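**Gurnow apresenta plano de manutenção para a célula de dois braços Ellero**

6/4/20 – A Gurnow publica hoje o procedimento revisto de montagem, verificação e reparação da célula Ellero, um conjunto de dois braços com pinças de dois dedos destinado à manipulação de loiça e pequenos objetos domésticos. O documento substitui as notas técnicas dispersas que acompanhavam o equipamento e passa a ser a única referência para as equipas de assistência.

O procedimento tem 16 pontos de controlo e ocupa 17 páginas. Foi redigido por Nélida Yáñez, responsável pela integração mecânica, e revisto por Brisa Salinas, da assistência técnica. A intervenção completa exige dois técnicos e demora até 5 horas, com os braços em posição de repouso e a alimentação cortada nas etapas de desmontagem. 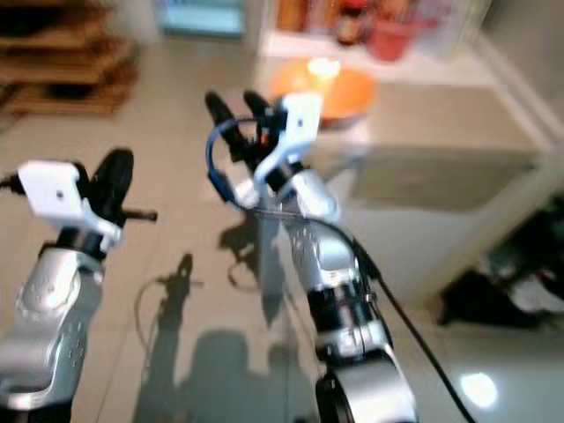
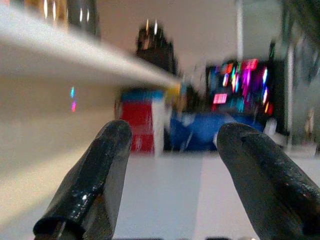
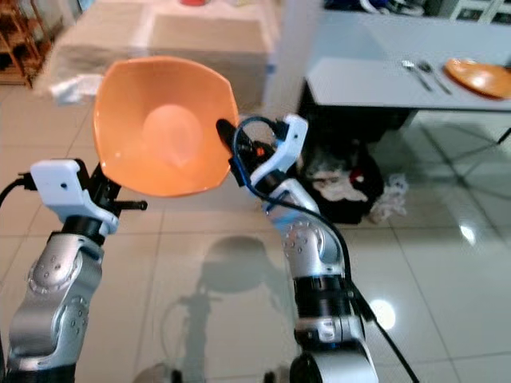

O capítulo mais extenso trata da passagem de cabos entre o punho e a base, origem da maior parte dos pedidos de assistência recebidos pela Gurnow. Cada cabo deve ser verificado com o braço recolhido, depois em extensão máxima, e por fim com a pinça fechada sobre uma peça. No braço direito, o cabo azul forma um laço junto ao punho e o cabo preto desce pelo lado direito; a folga do laço mede-se nas três posições e regista-se na ficha da célula. Se houver tensão numa delas, solta-se a fixação mais próxima do punho e repete-se a medição desde o início.

Os dedos das pinças têm capítulo próprio. O revestimento de borracha é inspecionado à vista e ao tato. Riscos superficiais são anotados e não obrigam à substituição; cortes que exponham o material de base obrigam. Os dedos são sempre trocados aos pares, seguindo-se nova calibração da abertura.

«A sequência importa. Calibrar a pinça antes de rever os cabos obriga a calibrar duas vezes», afirma Nélida Yáñez.

A câmara do punho é verificada no fim, já com os dedos montados – a abertura entre as pontas tem de ficar dentro do campo de visão.

As peças de substituição são fornecidas pela Prodosari, parceira da Gurnow desde 2008. Os pedidos de formação para equipas externas devem ser dirigidos a Dorothy Clegg, assistência técnica da Gurnow.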